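It's February, the heater in the den is rattling again, and I have had my hands inside more game controllers this month than in the whole of last year. Everybody in the family seems to play more when it's cold out, and by the time the snow goes gray the sticks are drifting, the buttons are gummy and somebody has dropped a headset behind the couch. So I thought I'd finally write down how I look after the gaming stuff in our house, in no very good order, in case it saves you a new controller.

## Sticky buttons

Nine times in ten it's soda, or the sugar off somebody's cereal. Turn the controller all the way off, take the batteries out if it uses them, and go around the edge of each button with a cotton swab barely damp with isopropyl alcohol. Barely damp! If you can squeeze a drop out of the swab, it's too wet. Press the button a couple dozen times, wipe again, and leave the thing alone on a towel for an hour while you make supper.

For the seam that runs around the shell I like a wooden toothpick, held almost flat. My friend Daiane Guimarães swears by an old guitar pick, and I'll admit hers come out cleaner than mine, but I never have a guitar pick when I need one and I always have toothpicks.

If the button still sticks after two rounds of this, the sugar is down underneath and you'll have to open it up or live with it. I lived with a sticky left bumper for over 2 years and finished some very long games that way.

## Drifting sticks

When your character wanders off toward the wall by herself, try the easy things first. Look in the console settings for a stick calibration or a dead zone slider and nudge that up a little. Then pull the stick gently to one side, blow a short puff of canned air around the base, and turn it in slow full circles, 25 one way and 25 back. It feels silly and it does help with dust.

It won't help with a worn-out stick, I'm sorry to say. Replacement modules are cheap, but most of them have to be soldered, and I send mine to Jeferson Godoy, who is my cousin's husband and has the patience of a heron. If you've never soldered before, please learn on something you don't love.

## The console itself

Dust is the whole story with consoles. Ours used to sit on the carpet beside the TV stand, inhaling dog hair, and it roared like a hair dryer every time the loading screen came up. I moved it onto a shelf with a hand's width of open space on every side and it went quiet that same evening.

- Once a month, unplug it and vacuum the vents with the soft brush attachment, on low.
- Don't let the fan spin freely when you use canned air. Hold it still with a toothpick if you can reach it.
- Keep the can upright. Tipped over, it spits out freezing liquid, and I have the white mark on a plastic lid to show for it.
- Never stack the cable box on top. I know it fits.

## Discs and cartridges

Wipe a disc from the middle straight out to the edge, never around and around, with the sort of cloth you'd use on eyeglasses. No paper towels, no T-shirt hem (I say this having raised two T-shirt-hem wipers).

Old cartridges want a swab with a little alcohol along the metal contacts, then a dry swab, then ten minutes of nothing. Don't blow in them. We all did it, I can still taste the plastic, and all it does is leave spit on the contacts. Heloísa Magalhães down the street gave me a shoebox of her brother's old ones, 29 in all, and I got through the lot in two evenings with the radio on. A few of them I'd never even heard of, and one turned out to be a fishing game that I've grown terribly fond of.

## Headsets

Ear pads that have started flaking are finished, and I wouldn't bother with creams or tape. Look up your model and order a new pair, then work the old ones off with your thumbs, starting at the bottom. Fabric pads can usually be washed by hand in cool water with a drop of dish soap. Squeeze, don't wring, and give them overnight to dry.

The foam ball on the microphone washes the same way. Pull it off now and then and smell it and you'll see why I mention it.

## Somewhere to work

You'll want a table, a good lamp and a light-colored towel, so the tiny screws show up when they roll. I keep an egg carton for screws, one cup for each step, filled from left to right as I take things apart and emptied from right to left going back. Keep any foam blocks and bubble wrap that come in boxes, too. They're just the thing when a console has to go in the mail for repair, though they do pile up.
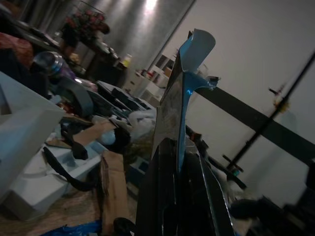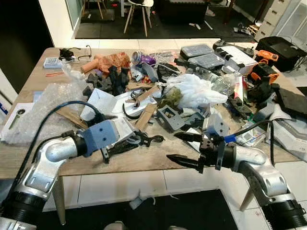

While you have the towel out, sort your cables. I wrap each one in a loose figure eight, fasten it with a strip of hook-and-loop tape and write on a bit of masking tape what it goes to, in words I'll understand later — "bedroom TV, long one" does me more good than any model number. A charging cable that only works when you hold it at an angle should go straight to electronics recycling, no matter how well you've learned the angle.

And check the port before you blame the cable. Pocket lint packs down in there like felt. With the power off, a dry wooden toothpick shaved thin will lift it out, a crumb at a time. Never a pin or a paper clip, please.

## Batteries, before I forget

Take the disposable ones out of any controller you won't be using for a month or so. If they've already leaked, put on gloves, take them out, and dab the crust with a swab dipped in white vinegar, then another with alcohol, and let it all dry well before new ones go in. Built-in rechargeable ones do better stored half full than empty, so give the spare controller a little charge before it goes in the drawer. If a controller's back has started to bulge or the seam has opened by itself, stop charging it, don't press on it, and call your local hazardous waste drop-off to ask how they want it brought in.

Zübeyde Taşdemir wrote to ask me about yellowed plastic on an old handheld. I've only tried the peroxide method on one shell and it came out streaky as a tabby cat, so I'm going to practice on another junk one before I tell anybody how to do it.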